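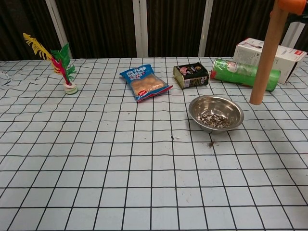

Who gets paid when a magazine article is optioned for a series?

Posted by Afaf Srour, 22nd July

A magazine called Stovby ran a long article in January about a man who sold fake memberships to a sailing club. I was one of the people he took money from, and I talked to the writer for two afternoons. I'm quoted by my first name. Now a production company, Premira, has optioned the article for a limited series and someone from there has emailed asking me to sign a "life rights" form for $200. Do they need my signature? And does the writer get all the money otherwise? I don't want to be difficult, I would just like to know what I'm giving away.

Fraser Cairns
They don't always need it. Facts that have been published can usually be used by anyone, and what they optioned is the article itself. Companies ask for life rights anyway for two reasons. It makes their insurer happier, and it gets them your cooperation, meaning phone calls with the writers' room, old emails, photos and so on.

Read the form for these things: whether they can change your story and still use your name, whether you agree not to talk to other producers, and how long it lasts. The ones I've seen ran to 16 pages and most of it was you promising not to sue. $200 is low if they expect your time on top. You can ask for a separate consulting fee, paid per day, and a second payment if the series gets made – an option on its own often leads nowhere.

As for the writer, it depends on the contract with the magazine. Some freelancers keep the film rights, some split them, and staff writers often get very little. Have an entertainment lawyer look before you sign. It's one short meeting.

Imad Bitar
don't sign anything, my cousin was in a documentary and never saw a cent

Minttu Turunen
Fraser covers most of it. I'd add that you can say no and they may simply change your name and job and carry on. If privacy matters more to you than the fee, ask for that in writing.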